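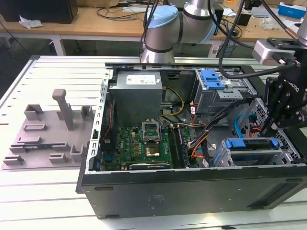 Nélida Olivares told me I'd regret buying any alarm that runs on a coin battery, and that if I wanted to stop the shed thefts on our side of Asness I should spend the money on a decent hasp. She may still be right about the hasp. But I've had the Pidero shed alarm up since March and I'm fonder of it than I expected to be!

A bit of background. We had a run of break-ins along the lanes last winter, mostly sheds and garages, and the police were perfectly nice about ours but all we got was a crime number and a leaflet. They took my strimmer, both bikes and (this still annoys me) a half-full tin of fence paint. So I went looking for something loud.

The Pidero comes in two bits, a sensor for the door and a siren you can screw up inside or under the eaves. It cost me £41, with fixings. Putting it up took most of a Saturday morning, though a chunk of that was me hunting for a drill bit. The instructions are tiny and the drawing for the left-hand door is plainly the right-hand one flipped over, arrows and all.

Once it's going, it's LOUD. I set it off by accident on the second evening and next door's dog didn't settle until bedtime. You get a few seconds to tap in your code, which is fine unless you're carrying compost. The keypad buttons are small and rubbery and I do not love them in gloves.

Has it caught anyone? No idea. It went off once in the small hours in the summer, and by the time I'd found my slippers there was no one about and the padlock was scratched — could have been an old scratch, I suppose. I reported it anyway. The Wuseck one my brother has sends a message to his phone, but that's £220 and he pays a monthly fee on top, which seems a lot to guard a lawnmower.

Niggles: the battery cover is fiddly, the low-battery chirp sounds exactly like the smoke alarm in our hall, and the window sticker peeled off within weeks. I'd still buy it again. Four out of five.

Comments

Meinrad Camenzind
Mine chirped all through a heatwave. New battery, still chirping. Sent it back and they did swap it, to be fair.

gaete_lane56
Does the siren cut out by itself or does it go till you turn it off? Thinking of the neighbours.

Nélida Olivares
Buy the hasp.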